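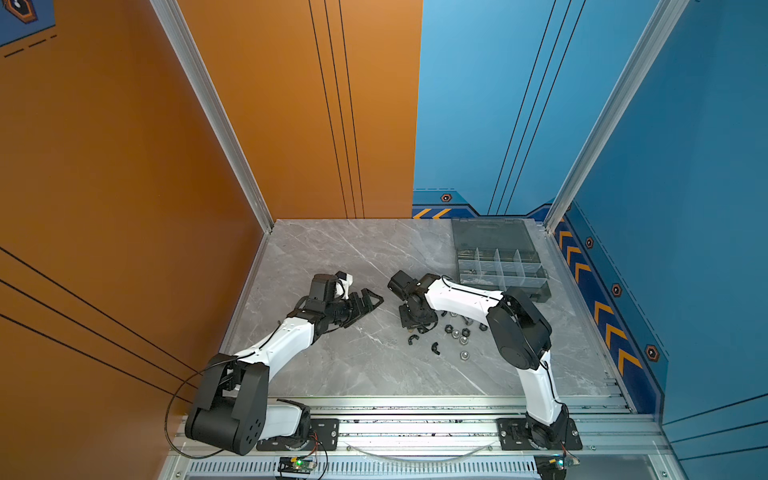
Chapitre 6
Enseigner une tâche par l'exemple

Les chapitres précédents supposaient que le mouvement du robot était connu à l'avance : on définissait une trajectoire, on la discrétisait, puis on réglait l'asservissement qui devait la suivre. Cette approche convient mal au tri de petite visserie. La position des pièces change à chaque essai, les contacts sont difficiles à modéliser et l'ordre de saisie dépend de ce qui reste sur le plan de travail. Une autre voie consiste à faire exécuter la tâche par un opérateur, à enregistrer les signaux correspondants et à en déduire une loi de commande.

On appelle démonstration la suite horodatée des observations et des commandes produites pendant une exécution complète de la tâche. Deux modes d'acquisition sont étudiés dans ce chapitre.

Dans le guidage manuel, l'opérateur saisit le bras et le déplace lui-même, moteurs débrayés ou compensés en gravité. L'étalonnage est simple et l'effort se transmet directement. En revanche, les mains de l'opérateur entrent dans le champ des caméras, et il devient malaisé de conduire deux bras à la fois.

Dans la téléopération, l'opérateur agit sur un dispositif maître dont les angles articulaires sont recopiés par le bras esclave. Les images restent exploitables et la commande enregistrée est celle que le bras a reçue. Il faut alors tenir compte du retard de transmission et de l'absence, fréquente, de retour d'effort. 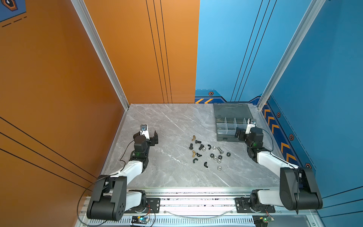
Bit-na Ra

6.1 Le poste de tri

L'exemple suivi jusqu'à la section 6.9 est celui du poste Neltemov, cellule à deux bras dont le plan de travail reçoit des écrous, des vis et des écrous à oreilles, à ranger dans une boîte à compartiments. Les bras sont fixés sur un même rail en profilé d'aluminium. Cette disposition donne une base mécanique commune aux deux repères, mais elle crée une zone centrale où les pinces peuvent se heurter.

La tâche se décompose en quatre phases : approche, saisie, transfert, dépose. La saisie concentre la plupart des échecs. Un écrou posé à plat offre peu de hauteur utile aux doigts, et une erreur de quelques millimètres suffit à le chasser au lieu de le prendre. L'opérateur corrige ce défaut sans y penser — il ralentit, referme, recommence. Ces corrections doivent être conservées dans l'enregistrement, car elles renseignent sur la conduite à tenir hors de la trajectoire nominale. 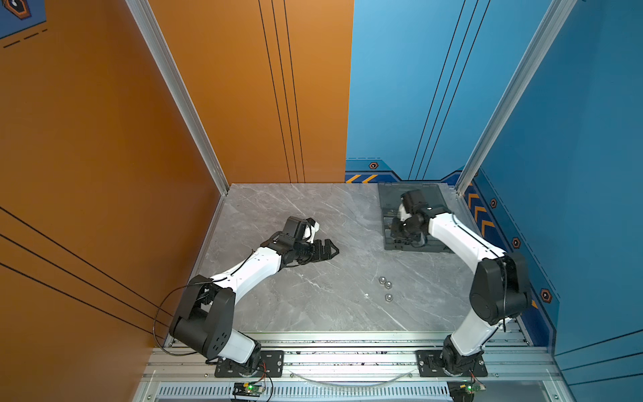 Fig. 6.1 — Bras droit au-dessus du bac, trois écrous hexagonaux sur le plan de travail.

6.2 Volume et qualité des données

Le jeu Zestar, utilisé dans les exercices, comprend près de 2 000 démonstrations recueillies par 11 opérateurs. Leur habileté est inégale, et la durée d'un même rangement varie fortement de l'un à l'autre. Un apprentissage qui minimise l'erreur quadratique moyenne tend à confondre ces styles : placé devant deux façons valables de contourner une pièce, il produit leur moyenne, qui peut passer par la pièce elle-même.

On notera o(t) l'observation à l'instant t, formée des images et des angles articulaires, et a(t) la commande envoyée aux deux bras. Le problème consiste à estimer une politique π telle que π(o(t)) soit proche de a(t) sur les états que le robot rencontrera réellement. La section 6.3 traite le cas où ces états s'écartent de ceux de la démonstration.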